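4.3 Setting Up Tabletop Block Tasks in Wisten

This section covers the work area file, the block list, and the first dry run. Complete sections 4.1 (installing the Kukix driver) and 4.2 (camera calibration) before you start. You need an account with Operator rights or higher.

Wisten treats the work area as a flat rectangle with its own coordinate frame, called board. All block positions are reported in this frame. The arm works in its own frame, called base. Most problems in a new cell come from an error between these two.

Defining the board

1. Open Wisten and choose Cell > Work Area > New.
2. Type a name for the area. Use letters, numbers and underscores only.
3. Click the four corners of the board in the live view, starting with the near left corner and going clockwise. Use the top edge of the board. If you click on the bottom edge, the plane will be too low by the thickness of the board.
4. Enter the measured width and depth in millimeters.
5. Click Fit. Wisten shows the fit error next to each corner.
6. If any corner shows red, drag it to the correct place and click Fit again.
7. Click Save.

Note: Wood grain and plank seams can be picked up as edges. Leave Auto Corner off for wooden boards and place the corners by hand.

CAUTION: Do not move the board after you save. If it is bumped, repeat steps 3 to 7. Jobs already in the queue keep the old work area until they are reloaded.

Building the block list

The detector looks for a shape and a color as a pair. Two blocks of the same color are told apart by shape, and two blocks of the same shape by color, so a red star and a green star are separate entries.

1. Choose Perception > Objects > Edit List.
2. Add one line for each block, in the form color_shape. Examples: blue_cube, green_cylinder, yellow_heart.
3. Set the grasp type. Use top for cubes and cylinders. Use top_aligned for stars, hearts and house shapes.
4. Enter the block height. The planner uses it to set the approach point.
5. Click Detect Once.
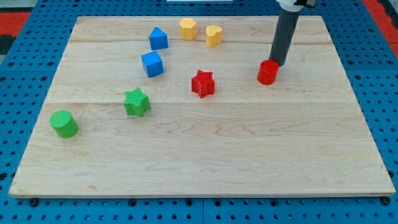
Each detected block gets an outline and a label in the live view. The list on the right gives its position in the board frame, its rotation, and a score from 0 to 100. Scores below 47 are dropped and do not reach the planner. You can change this limit in Perception > Filters, but a lower value will produce false matches on a patterned background.

If two labels land on one block, the color ranges overlap. Open the Color tab and narrow the hue range of one entry. If a block has no label, check that the arm is not covering it from the camera, then click Detect Once again.

Note: The rotation value of a cylinder has no meaning and is always shown as 0.

Running the first dry run

A dry run moves the arm over each block in the list without making contact or closing the tool.

1. Set the speed limit to 14 percent.
2. Choose Planning > Dry Run.
3. Check the path preview. Lines shown in orange pass through the clearance zone of another block.
4. Keep one hand on the stop button and click Start.
5. At each block the arm pauses for 3,000 ms. Compare the tip with the center of the block.
6. Click Accept if it lines up, or Offset to enter a correction.

If every block is off in the same direction by the same amount, do not enter offsets one by one. Go back to section 4.2 and redo the calibration. If the error grows toward the far edge of the board, the depth you entered in Defining the board is wrong.

WARNING: The planner does not know about anything outside the saved work area. Keep hands and tools clear of the arm while a job is running.

Messages

E-1085 Board frame missing. No work area has been saved for this cell.
E-1091 Duplicate object. Two lines in the block list have the same name.
W-212 Stale detection. The last detection is too old to plan from. Click Detect Once.

Saved settings are written to the cell folder as area.cfg and objects.cfg. Copy both files before you update Wisten. Go on to section 4.4 to set up sorting rules.

Section maintained by Heiðrún Bjarnason. Last revised in July for the Keltau controller.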